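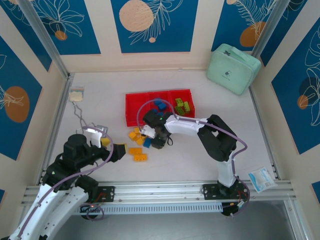

Notebook 6, p. 49

September, a bit after 4 in the afternoon

Block sorting again, both arms on the rail, red tray at the back with its three compartments. The rule for this round is one color per compartment, blue in the middle, the greenish yellow ones on the right. The left compartment is for the orangey ones and has nothing in it at this point, so all of that color is still out on the table (with a blue one mixed in by the right gripper, which is exactly the sort of spot I want to know about).

The thing I'm testing is the handover rule Reda and I argued about over lunch. Old version: each arm owns half the table, split down the middle, and if a block sits on the line whichever arm is closer takes it. Works fine when the blocks are spread out. Falls apart when they bunch up in the center, because both arms decide they're closer, both slow down for the other one, and then you get the two of them hovering there being polite. I lost most of a morning to that at the Clundley bench and I'm not doing it again!

New version: no line. Whichever arm commits first gets a bubble around its gripper, and the other arm has to pick a target outside the bubble or wait at its own side. The bubble shrinks as the gripper comes down. Reda calls this the Dranmont rule, since he worked it out on the train back from the Dranmont visit, and I've given up trying to get him to call it something useful.

Training set is the same for both versions, 2173 demos, all teleop, no relabeling. I only swapped the target picker. The policy underneath is untouched, so if the numbers move it should be the picker doing it. (Should be. The gripper fingers were changed between the last old-rule run and the first new-rule run and I didn't write down which afternoon, so that's a hole. Rerun the old rule on the new fingers before showing anyone a plot.)

Results so far, 49 trials each:

old rule: 7 stalls where I had to hit reset
new rule: no stalls, but 6 trials where one arm knocked a block that the other one was going for

So we've traded standing around for shoving. I like shoving better, since the policy usually recovers from it by just looking again, but Reda thinks it'll bite us with anything that rolls, and he's probably right. We only have cubes-ish things to try at the moment. Ask Terkdale whether they still have the cylinders from last year's stacking work.

Something I noticed while watching and haven't got a number for: the left arm is timid. It'll go for the blocks closest to its own side and then dither over anything further in. My guess is the demos. I did nearly all the teleop and I'm right-handed, so I bet I led with the right every time without thinking about it. Easy check, count first grasps by arm in the demo logs. If it's as lopsided as I suspect, try mirroring the trajectories before recording a single new one, please, my wrists are still sore from the last batch.

Also the bubble size. I've had it fixed for every trial and picked it by eye. Bouazza's group scaled theirs with arm speed and I think that's worth stealing, it's a one-line change in the picker. Do it after the finger rerun though, one thing at a time.

Cable note for whoever is on next: check the slack in the purple ones before you home the arms. They loop out pretty wide and if one catches on the tray the whole tray shifts, and then every place position is off and you'll sit there blaming the camera calibration like I did.

Reda Abdel Hamid has the bench tomorrow morning. Reda, config is saved under picker_bubble_b, please don't overwrite it, make a c. Old rule, new fingers, 49 trials, same start layouts as mine. The layout list is taped inside the back cover.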